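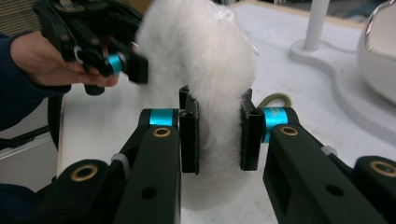 Before you spend a dime on a gripper, spend an evening with the things you want it to pick up. Write them down. Then cross off the ones you only listed to impress your brother-in-law. What's left is your shopping list, and it's usually a humbling one. Mine had jar lids, paint brushes and a great many soft things on it. Soft things are where the money goes. A hard part sits there and lets itself be measured, while a fluffy white lump squeezes in at the pads and bulges out underneath, and you have to decide how much squeeze you're paying for. Test with the fluffiest item you own. If the seller only demos with wooden blocks, bring your own fluff.

Start with hand-held. A pair of hand grippers lets you find out which jobs are worth automating while your own arm does the moving for free. I skipped this step. My first quote from Derville was $4000 for an arm, and I had it taped to the fridge before I knew whether I needed one.

Pads are a running cost. Put them in the budget on their own line, next to coffee. Fuzzy or rough facings hang on nicely to fabric and also hang on nicely to whatever the fabric sheds. I pay $7 a pair and buy them several at a time, and I go at them with an old toothbrush in between. Inger Laxdal over in Worimville uses masking tape, sticky side out, and says I'm wasting a toothbrush.

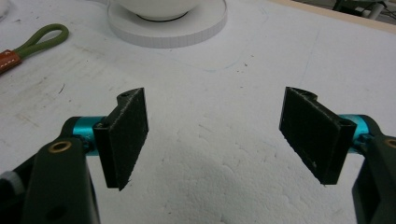 Ask what the pads cost before you ask what the gripper costs. A cheap tool with a pad only one company sells is a subscription with a handle on it. Hikix quoted me $108 for a spares kit, which sounded steep until I priced the same bits separately at Egger and had to sit down.

Measure your table. Then measure it again with the lamp, the mug and the mail on it, because that's the table you own. Allow elbow room for two people if two people will be working.

Hold back $1000 of whatever you've got. Mine went on a better table, a power strip, a stool and shipping on a part I had ordered left-handed by mistake. Emil Bühler kept his reserve untouched from spring until September and then bought a canoe, so results vary.

Last thing, for the used market: work the fingers open and shut with nothing in them, slowly, and listen. Wiggle each joint sideways. Any slop you feel in the seller's garage will still be there in yours. Bring cash in small bills and a bag for the loose screws.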